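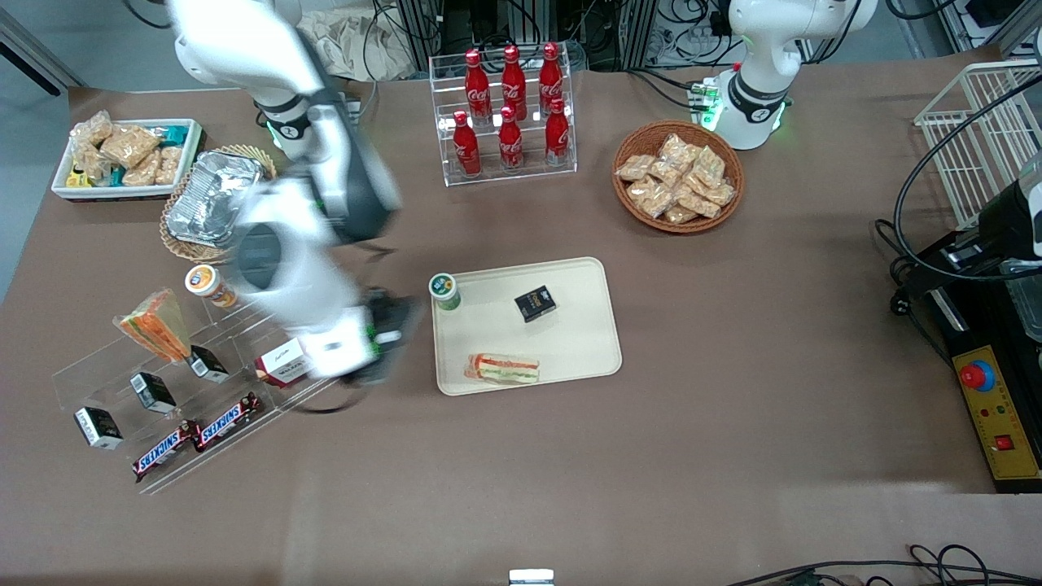 Snack table, both arms running, meal deal going together on the tray

menaka_k
Right, so the photo is the sort of job we want to do, and I've got until the end of March to put a number in front of my boss. I do the ordering for the canteen and break rooms at Gusley and we've been asked to look at a two-arm setup that puts together a tray for people on the late shift. Sandwich, drink, something sweet, off you go. 145 people on lates when we're full.

I've got one quote, from Amarasinghe, which covers the arms, the grippers and 2 days of someone coming out to set it up. What it doesn't cover is anything the food sits on, and the more I look at that table the more I think the stands and racks are half the job. Has anyone here bought for something like this and can tell me what I'll be kicking myself over in six months?

Thanks in advance – Menaka Kumarasinghe (yes, the same one from the dishwasher thread, it's fixed now)

pallet_pete
Spare gripper fingers. Put them in the first order, not the second. We waited 4 weeks for a set and the whole thing sat under a dust sheet while everyone asked me when it'd be back.

toastrack
I'd spend the money on the stands before I spent it on anything clever. Look at the bottles, six Cokes in two staggered rows with the back three sitting higher. A gripper can get at those because each one has its own place. Then look at the white tray top left with all the crunchy bags chucked in together, and the wicker bowl of the same on the other side. Those are going to be miserable. Soft, see-through, shiny, all on top of each other. If I was buying I'd leave bagged snacks out of the first phase altogether and let people help themselves.

We got our stepped stands made up by a local shop-fitting place and they did a batch of 20. Sounds like loads. We've used every one, they scratch.

menaka_k
Ooh, leaving the bags out hadn't crossed my mind. The trouble is the bags are what people want! I could probably get away with crisps in a basket by the door though.

Did you get the stands in clear acrylic like those? I was wondering if clear is a bad idea for the cameras.

toastrack
Clear, yes, and I'd go matt white next time. Ours sometimes had trouble telling where the edge of a step was, more so in the afternoon when the sun came round. The supplier told us it'd be fine. It was mostly fine.

Derwent_Dan
Going to disagree with toastrack a bit here. If you leave out the hard items you end up paying for two arms to move boxes and bottles, and one arm can do that. The only reason to pay for the second is so one can hold or steady something while the other works, or so you can cover a wide table without stretching. I'd ask Amarasinghe to price it with one arm and see what face they pull.

toastrack
Fair, but it's a wide table and there's stuff on both sides of it. One arm would be stretching right across the serving tray to get to the bowl on the right.

Derwent_Dan
So put the bowl on the left.

pallet_pete
Ha. He's not wrong.

hobnob_in_june
Hello, I do purchasing for a school kitchen group so different world, but two things jumped out at me as a person who has to fill in forms.

First, the sandwiches. There's a wrapped one down on the tray and a wedge up at the top of the stand, and those are different jobs for a gripper. Pick one sandwich supplier and one pack shape and write it into your food contract before the robot turns up. We changed yoghurt pots halfway through a year once, only for a dispensing trolley, and it cost us a new set of inserts.

Second, the emergency stop on the right. Big red button on a yellow panel, lovely, but check what your quote says about where it goes. If people are going to be collecting trays from the near side, I'd want one they can reach as well. An extra one costs very little if you ask at the start and rather a lot if someone has to come back and wire it in.

menaka_k
Oh that's really useful, thank you! I've just gone back and read the quote properly (cup of tea, glasses on) and it says one stop, position to be agreed. So I'll be agreeing it, loudly. The pack shape thing is a good shout too. Our sandwiches come from Lemley and they do wedges and those long rolls, and I know for a fact the late shift will complain if the rolls go.

kestrel77
Nobody's mentioned cables yet. There are loose black ones along the bottom right of that table and a whole tangle over the back. Fine for trying things out, but your health and safety person will want trunking and that's a proper line in the budget. Also sockets. That power strip is right up next to the arm base. I'd get your electrician to quote for fixed sockets under the table and run everything down through a hole.

And Menaka, ask about wiping down. Wicker and food service don't mix as far as our lot are concerned, we had to swap every basket we owned for wire or plastic.

menaka_k
Baskets, noted. I'd been admiring the wicker ones as well.

Dan, I did ring them about the single arm. They didn't pull a face (on the phone, so who knows) and they're sending a second price. The chap did say the setup would go up from 2 days to 4 because they'd have to lay the table out again. So it may come out closer than you'd think.

Derwent_Dan
Two extra days to move a bowl, eh? Get that in writing and ask what the day rate is. I'd also ask if they'd hire it to you for a couple of months first. Vukdale do that, or they did when we were looking. We hired, found out our ceiling vents were blowing the light wrappers about, and sorted that before buying anything.

pallet_pete
Vukdale's hire comes with no spares, just so you know. Back to my fingers again.

toastrack
Small one from me. Chocolate bars lying flat along the front of the stand like those two Snickers take up a lot of edge for what they are. We stood ours up in slots and got more on each stand, so we ordered fewer stands the second time. Worth sketching out before you send anyone a drawing.

menaka_k
My list for now is spare fingers, matt stands, second stop button, trunking and sockets, wipeable baskets, one sandwich shape (gulp), and a hire price from Vukdale. I'll leave the arms question open till the other quote comes through. If anyone's got a rough idea what a shop-fitter charges for a stepped stand I'd love to know, even if it's a few years old.

toastrack
I'll dig out the invoice tonight and message you – it's in a box in the garage somewhere.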